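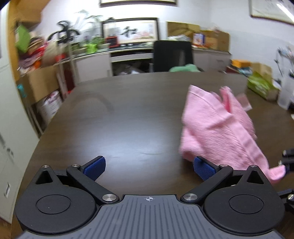
Progress report to Halico, household tasks program, second reporting period
Prepared by Iqra Awan, Cheema project

1. Status

Work package 2 (towel folding) is on schedule. Work package 3 (clearing a table and putting things away) started in March, one month later than planned, owing to the change of gripper fingers described in section 4. Spending is within the approved budget and no transfer between headings is requested.

The question set by the program is whether a two-armed machine can do ordinary chores at a level a household or a small shop would accept. For towels, the present answer is partly. For mixed clearing, it is too early to report a figure.

2. Data

The training set for towel folding now holds 1536 demonstrations, all recorded by people working with a gripper in each hand. Of these, 64 are set aside for testing and are never used in training. Demonstrations in which the towel left the table, or in which either gripper lost tracking for more than one second, were removed before the total was taken.

Collection is done in ordinary furnished rooms. An earlier set recorded at the Gultholm site against a plain backdrop gave good results there and poor results everywhere else, and it has been retired.

3. Results to date

The folding task is scored in four stages: find two corners, lift and spread, first fold, second fold. A run counts as complete only if all four stages finish without a person touching the cloth.

Finding corners remains the weakest stage. On a towel laid flat the policy seldom fails. On a towel dropped in a heap it often takes hold of a fold and treats it as an edge, and the error is then carried through the remaining stages. Kirsty Harawira reviewed the failed runs by hand and traced most of them to this one mistake. Recovery is possible if the machine puts the cloth down and starts again, but the current policy does so too late – usually after the first fold has already been made wrong.

Once the cloth is spread, the two folds are reliable. Speed is not. A complete run takes 3 minutes, against well under one minute for a person. We regard this as acceptable for a home machine left to work alone and unacceptable for a laundry counter.

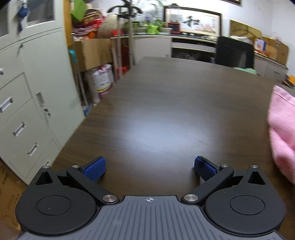
Surface reflection was listed as a risk in the first report and is now confirmed as one. Depth estimates taken from the wrist view become noisy over polished or dark furniture under ceiling light, and the planned approach height is then too high or too low. The collection table has a dark wood-grain top with a pale patch of glare across the middle, so a cloth placed toward the right edge, as the pink one is, lies clear of the worst of it. Start positions inside the glare will be sampled more heavily in the next period, and the score for those positions will be given separately.

4. Hardware

The smooth finger pads used in the first period slipped on thick pile and have been replaced with textured ones. Slips during lifting are now rare. Thin cotton is a different matter: the textured pads tend to pick up two layers where one is wanted. A softer pad from Kurum is on order and will be compared on the same test set before any further change is made.

Calibration is checked at 8:30 each working morning and again after any knock to a gripper. The procedure has been written up and is available on request.

5. Work package 3

The object list for table clearing has been fixed at 21 items, chosen for variety of shape and stiffness. It includes cups, boxes, bags and folded cloth. Soft packaging is expected to be difficult for the same reason as heaped towels, and we propose to report it as its own category.

6. Next period

Record further demonstrations starting from heaped cloth.
Train and test an earlier restart when a corner grasp fails.
Complete the pad comparison.
Report first scores for table clearing.

One decision is requested from Halico. The original plan called for a demonstration in a working shop at the end of the next period. Given the run time in section 3, we would prefer to hold it in a furnished apartment and move the shop trial to the period after. The cost is the same in either case.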